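Ticket 1019: Label printer skips every second label after firmware update
Product: Jamness print queue, Detent label printers
Site: Urkside warehouse
Opened by: Graciela Paredes
Assigned to: Kvido Kopecký
Status: Resolved
Opened: Jun 9, 2023

Reported problem

Packing bench printer feeds one printed label, then one blank. Shipping labels only. Product labels from the same queue print normally. The other bench printer, still on the March firmware, is fine. Power cycled twice, no change.

Step 1. Check stock

Asked Graciela to confirm the roll type. Shipping labels are gap stock, 100 mm wide. Product labels are black mark stock. Roll swapped with one from the working bench. Fault stayed with the printer.

Step 2. Check queue settings

Compared both printers in Jamness. Same driver, same page size, same darkness. Job sent straight to the printer over USB gave the same blank. Queue ruled out.

Step 3. Sensor calibration

Ran manual calibration with gap stock loaded. Gap reading came back as 273. The working printer reads 42 on the same roll. Cleaned the sensor window with a dry swab and ran it again, with the same result.

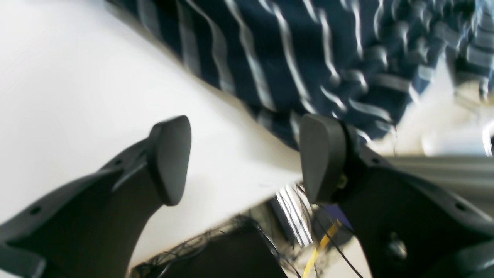

Step 4. Compare configuration printouts

Graciela printed the configuration label from both units. On the faulty unit the media sensor is set to "mark" and is locked. On the working unit it is set to "auto". Renato Insaurralde confirmed that the update keeps whichever sensor mode was last used and no longer changes it per job. Last job before the update was product labels.

Step 5. Fix

Unlocked the sensor mode from the front panel, set it to "auto", saved, restarted. Calibrated once for each stock. Printed 42 shipping labels followed by a batch of product labels. No blanks.

Notes

Danica Vlček asked whether a factory reset would do the same job. It would, but it also clears the network address and the saved colour and greyscale profiles. Change the sensor mode first.

Second bench printer to stay on the March firmware until its configuration is backed up. Kvido to book a time with Graciela.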